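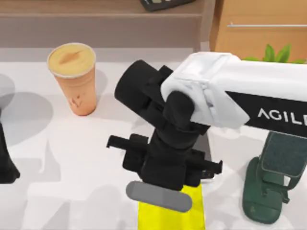 4.2 Setting up the Ritchie ultrasound unit for an abdominal exam

Complete section 4.1 (power and probe check) before you start. The steps apply to the Wunton cart and to the wall-mounted version.

1. Turn on the main switch at the rear of the unit. Wait for the start screen. Startup takes up to 50 seconds.

2. Press PATIENT and enter the name and record number. Check both against the request form.

3. Connect the curved probe to port A. Turn the locking lever clockwise until it clicks.

Caution: Do not connect or remove a probe while an image is live. Press FREEZE first.

4. Press EXAM and choose ABDOMEN. The unit loads a depth of 31 mm by default. Turn the DEPTH dial to suit the patient.

5. Set GAIN to 50. Adjust in small steps during the exam.

Note: If the image is dark on one side only, clean the probe face and apply more gel before changing the gain.

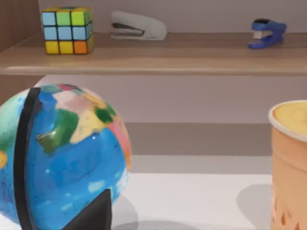

Figure 4-3. Shelf with a cube, a white stapler and a small blue stapler.

4.3 Warming the gel

1. Place the closed bottle upright in the Cedby warmer.

2. Set the dial to 38 °C. The green lamp lights when the set point is reached.

3. Test a small amount on the inside of your own wrist before applying it to the patient.

Caution: Never heat gel in a microwave oven. Discard any opened bottle after 72 hours.

4.4 Saving and sending images

1. Press FREEZE, then STORE. A counter at the bottom of the screen goes up by one.

2. Press END EXAM. Images are sent to the archive named in the NETWORK menu.

3. If SEND FAILED appears, leave the unit switched on and press RETRY. Images stay on the internal drive until they are sent or deleted.
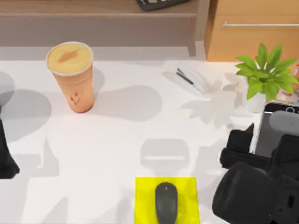

Figure 4-4. White desk with cup, stapler and potted plant.

Changes to the archive address require the service password. Contact Shazia Swati, Flindton service desk.

Section 4 revised in January. Text: Slavica Stoyanova.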